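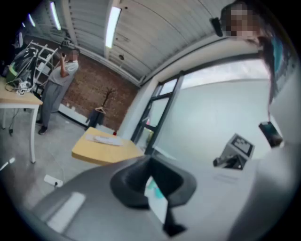
Felier, December

93 shares · 2,914 views

Echo and glare in a unit with a metal ceiling, where would you start?

We have finally moved into our room at Soomro Yard and I am so pleased with it that I keep going in early just to stand there with a cup of tea. It has a red-brown brick wall down one side, a proper concrete floor, white walls where it isn't brick, and that ridged metal ceiling, which I fell for the minute I saw it. After years of sharing a carpeted upstairs office with a photocopier, it feels enormous!

Two things are driving us a bit mad though, and I'd love some ideas before we spend anything silly.

First is the sound. Everything in there is hard. If one person is on the phone and another is moving things about, you hear all of it twice. Put a mug down on a desk and it sounds like you've thrown it. By four in the afternoon people are talking louder and louder to get over each other and we all go home with sore heads.

Second is the light. We've got long fluorescent fittings up on the metal and they are BRIGHT if you happen to sit beneath one, and then the edges of the room are a bit flat and gloomy. The brick side especially looks brown and sad in the evening when it ought to be the best bit. I've got a plan in my head for a long bench along there, with shelves over it, if that changes anybody's advice.

What we can and can't do: the lease says no fixing into the brick and no painting it (fine by me). Screws into the white walls are allowed if we fill them afterwards. The ceiling is a grey area. The landlord said "nothing heavy" and then changed the subject. There is a dark beam running across at an angle up to where the ceiling meets the white wall, and I did wonder about hanging something off that, but I don't know if it's the sort of beam you can hang things off.

The budget is 1,000 for the lot, and I would be very happy to have some left over for a rug and a nicer kettle. We do a mixture of desk work and bench work, so it can't all be soft furnishings, and the floor has to stay easy to sweep in the middle.

Has anybody done a room like this? Pictures welcome, I love looking at other people's units.

Edit: measured it badly, will measure it again. Please don't wait for me!

3 answers

Answer 1 (marked helpful, 41 votes)

Oh I am jealous of that ceiling. We had nearly the same thing at our place in Naka, ridged metal from end to end, and I would have it back tomorrow.

Sound first, as it's the one that wears people out. You have a hard floor and a hard ceiling facing each other and the noise goes up and down between them like a tennis ball. You only need to soften one of the two to notice a big change, and with your lease I would go for a bit of each.

Start on the floor round the desks. Get the thickest rugs you can find second-hand, with felt underlay beneath. The underlay does as much as the rug, so don't skip it! Leave the middle bare for sweeping as you say. Then put felt pads on every single chair and stool. It costs next to nothing and the scraping stops that same morning.

For the white walls, make your own panels. A simple timber frame, 50mm mineral wool slab inside, old wool blanket or curtain fabric stapled over the front. They hang on two screws like a picture. We made ours on a wet afternoon with the radio on and it was one of the nicest jobs we did in there. Put them at head height when you are sitting down, where the voices are. Everyone puts them too high.

The bench and shelves will help too, and I would get them in before judging the rest. Freestanding shelving against the brick keeps you inside the lease, though tall units do need securing to something so they can't tip, so have a word with the landlord about that one. Full shelves break sound up beautifully. Fill them with whatever you've got, boxes, books, rolls of cloth. Neat empty shelves do very little.

I'd leave the beam alone until you have it in writing what it is and what it will take. It might be holding the roof up, or it might be boxing with a cable in it, and you can't tell from the floor. Same goes for the ceiling sheets.

Light: I'm less use here. We just turned half of ours off and bought lamps. It was lovely.

Comments on this answer (2)

How did you stop the blanket sagging on the panels? Mine look like old pillows.

Pull it tight from the middle of each side first and do the corners last. And wash the blanket beforehand, then it's done its shrinking.

Answer 2 (17 votes)

I can do the light bit!

First find out what tubes you have. If the writing on the end of the tube says 865 or 840, that is a cool white and it will make brick look dull whatever you do. Something marked 830 is warmer and your brick will come up a treat. Tubes are getting harder to find though, so before you buy a boxful ask an electrician what it would be to change the fittings over to LED battens. Ours were done in a morning. Please don't just push LED tubes into the old fittings without checking they're the right kind for the gear inside, some need rewiring and some don't.

For the glare, move the desks before you move the lights. Set them so the fitting runs alongside you and not straight over your head or behind your screen. Costs nothing and you can try it tomorrow.

Then light the brick from below or from the side. A couple of clip-on lamps at the back of your shelves, pointing at the wall, and every bump and edge in it shows up. I did this in our tiny back room at Nadel Mill and people come in now and stroke the wall. It cheers the whole place up, and once there is light on the walls the overhead ones stop feeling so fierce.

If your bench is going on that side, give it its own light under the bottom shelf. You'll want it for close work anyway, and you can switch the main ones off in the evening when there's just a couple of you in.

Good luck, it's going to be gorgeous.

Answer 3 (1 vote)

egg boxes

Comments on this answer (1)

Please don't, they hardly do a thing for echo and they burn like anything. Rugs!

Reply from the asker

Thank you all so much, this is brilliant. Turned the desks this morning and the glare is miles better already. Tubes say 840. Felt pads ordered. Off to look at blankets at lunchtime, and I've emailed the landlord about the shelves and the beam, so will see what comes back. Does the mineral wool need anything between it and the fabric or does the blanket go straight on?

Share · Follow · 5 comments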